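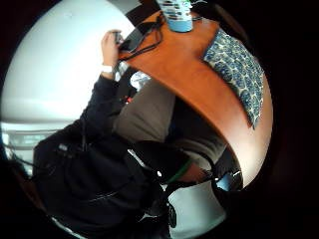
Skolteo Building Tenants – August meeting, minutes

Started 6:10 pm, second floor meeting room. Present: Nobuhle Mahlangu (chair), Lerato Steyn, Golshifteh Mousavi, Salma Belkadi. Elsie Clegg taking notes, so blame me. Apologies from the Procházka office, both units.

1. Last minutes
Approved. One fix: the quote for the back door lock was $284, not 248. Lerato to correct the copy on the shared drive.

2. Mail room
Still a mess. Packages left on the floor by the Lindis driver again, two opened by mistake in July. Golshifteh has asked for a shelf unit with one shelf per floor. Landlord says fine if we pay for it. Salma found one for $541 delivered, can get it cheaper without the doors. Long talk about doors. Agreed no doors.
Golshifteh to order. Labels to match the floor numbers on the elevator, not the ones on the leases.

3. Heating
Nobuhle spoke to the landlord's agent. Boiler service is booked for before the cold weather, no date yet. Third floor was too hot all last winter, first floor wearing coats. Agent wants a list of which radiators don't turn down. Everyone to send theirs to Nobuhle, with the room number please, last time half of them just said "the one by the window".
Salma asked if the thermostat in the hallway does anything. Not known. Nobuhle will ask.

4. Cleaning contract
Korkitz want to go up to $600 a month from October. Now doing three evenings, used to be four. Lerato not happy, says the kitchen on two hasnt been mopped properly since spring. Golshifteh thinks they're OK on the restrooms and the price is about what others charge.
Options talked over: stay, stay but go back to four evenings, get other quotes. Agreed to get two other quotes before saying yes to anything. Lerato to do this. Salma to send her the old task list – the one with the windows on it.

5. Bikes
Seven bikes in the stairwell last week. Fire inspector will not like it. Rack out back has room but no roof. Salma priced a simple cover at more than $1,000, no money for that this year. Note to go round asking people to use the rack anyway. Elsie to write note. Keep it polite (Nobuhle).

6. Any other business
Recycling pickup has moved to early morning, so bins out the night before.
Coffee machine on two is leaking from the tray. Golshifteh has the warranty somwhere.
Lerato asked about dogs. Lease says no. Left for next time as the Procházka people will want to be there.

Finished 7:25. Next meeting in September, same room, Nobuhle to send the time. Salma bringing the spare keys.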